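Polstermöbel und Heimtextilien richtig pflegen
Merkblatt der Hausverwaltung Ulloa für möblierte Wohnungen

Die folgenden Hinweise gelten für alle textilen Ausstattungsstücke, insbesondere für Sessel, Kissen und Decken. Vor jeder Reinigung ist das Pflegeetikett zu beachten.
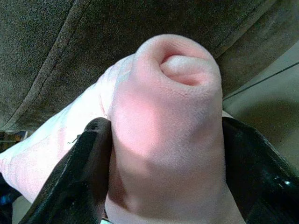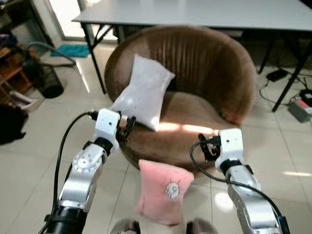

Wie wird ein Polsterbezug ohne abnehmbare Hülle gereinigt?

Zunächst wird der Bezug mit der Polsterdüse bei niedriger Saugleistung in Strichrichtung abgesaugt. Flecken werden mit einem feuchten, hellen Tuch von außen nach innen abgetupft. Das Reinigungsmittel ist zuvor an verdeckter Stelle zu prüfen.

Trocknung
Nach der Feuchtreinigung darf das Möbelstück 16 Stunden nicht benutzt werden. Föhn und Heizlüfter sind nicht zulässig.

Waschbare Textilien
Fleecedecken werden bei höchstens 30 Grad ohne Weichspüler gewaschen und liegend getrocknet. Kissenbezüge sind vor dem Waschen auf links zu wenden.

Schäden am Bezug sind der Verwaltung schriftlich zu melden. Ansprechpartner ist Herr Dardo Yáñez, Zimmer 34.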